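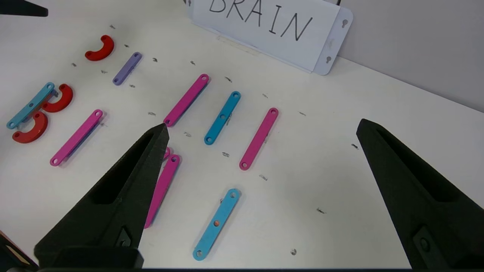 Motcombe Flat Build Set

Flat plastic bars and curved arcs for making letters, numbers, shapes and whole words on a tabletop. If you have ever tried to get a group of kids to spell something out with straight sticks only, you'll know why we love the arcs so much! Two of them stacked one over the other and you have a 3. Put a bar down the open side and you have a B. Swap one arc for a slanted bar and you are well on the way to an R.

The pieces have holes at the ends, so you can lay them loose on the table while you work out the shape and screw them together once you like it. We usually start loose – it's quicker, and half the fun is sliding things around and changing your mind.

What's in the box

The Classroom Box holds 156 pieces in mixed colors, plus 40 screws with nuts. That is plenty for three or four children building at once, and enough for a long word if one person hogs the lot. Red arcs, blue and purple bars and pink bars all come in the standard color mix. The Porkley refill bag is arcs only (they go fastest, especially if somebody wants to write their name and it has an S in it).

Ways to use it

Write a word in plain capitals on a sheet of paper, stand it up at the back of the table where everyone can see it, and build from that. Short words are best to begin with. BRAIN is a favorite of ours because it mixes curves, slants and uprights, and the N always starts an argument about which way the middle goes.

A pale, smooth table works really well, as the colors stand out and the pieces slide easily. On carpet they tend to snag.

Good to know

Wipe clean with a damp cloth. Small parts, so keep the screws away from children under three. Pieces fit the older Mota set, but the Hindell bars have a smaller hole and won't take our screws – they are fine for loose building though.

Loose spare pieces can be ordered in any color from July onward. Please tell us the color and whether you want arcs or bars.

Page updated 21 August 2022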